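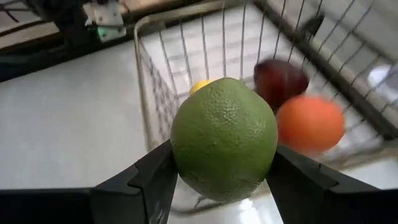 ## Re: Wire baskets for fruit and veg – worth it?

*To the Brulport kitchen list, November 11, 2020*

> I've switched the whole kitchen over to open wire baskets, one for fruit and one for veg, and I'm a convert. Everything keeps longer with the air getting to it, you can see at a glance what needs eating, and nothing gets forgotten at the bottom. The Hastberg ones are lovely but I gather the Zarei are just as good for less. I honestly think we should recommend them in the next round of the handbook. Can anyone give me a reason not to?

I can give you a few, though I don't expect to talk you out of it.

"Everything keeps longer" is doing a lot of work in that message. Longer than what? If you were keeping your fruit in a knotted plastic bag before, then yes, I'd believe it. If you were keeping it in a bowl, I'd like to see some figures. Did you keep a note of what you threw away, before and after? I did, from February until the end of summer, and I couldn't find a difference I'd put my name to. My apples went soft when they felt like it.

Then there's the question of what goes in with what. Apples give off the gas that hurries other things along, and they do it in a wire basket just as they do in a bowl. The gaps don't whisk it away in a still kitchen. One basket for fruit and one for veg sounds tidy, but it puts the apples right up against everything else in the fruit one. If you want lemons and limes to last for weeks, they go in the fridge. On the worktop they look cheerful and the peel slowly turns to leather.

Being able to see everything is the one claim I'd half accept. It depends how much you put in. I've no quarrel with a basket holding four things, like the one with the yellow fruit, the green one and the two reddish ones sitting low in the bottom, because you could look through the bars and take stock from across the room. The veg basket is where I'd start to worry. There's a carrot, or something very like one, lying across the top, with corn underneath and something green tucked in behind that. Give that a week of people adding to it and I'd want to know what the green thing was.

Corn shouldn't be in there at all, if you ask me. It loses its sweetness by the day at room temperature. Carrots go bendy in open air. Neither of them thanks you for a breeze.
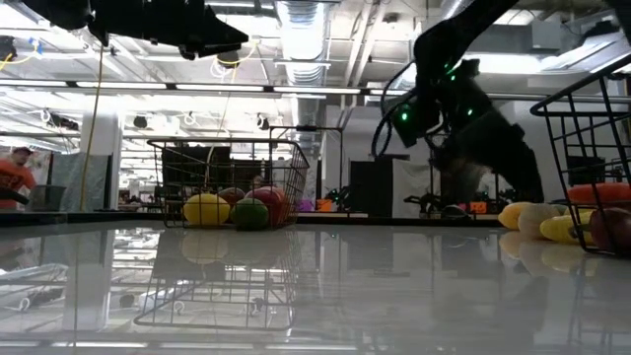 As for price, the Zarei is not "just as good". I bought 2 of them from Lonon and the welds on one had started to go before Christmas. It also left marks on the softer fruit, as thin wire will once there's any weight on top. A folded tea towel in the bottom cures that, but then you've blocked most of the air you paid for. To be fair, a basket like the far one on that shiny table, with a decent thick rim and nothing piled up in it, is how I'd use mine if I were still using it. Mine now holds clothes pegs.

So my vote is to leave the handbook as it is. If we must say something, I'd go for "any open container, not too deep, check it often" and leave the makers' names out. That page already runs to 608 words and I doubt many people get past the first 300.

If somebody wants to do a proper trial over 14 days, with the same fruit from the same shop, half in wire and half in a bowl, I'll happily read the results – and eat my words along with the apples.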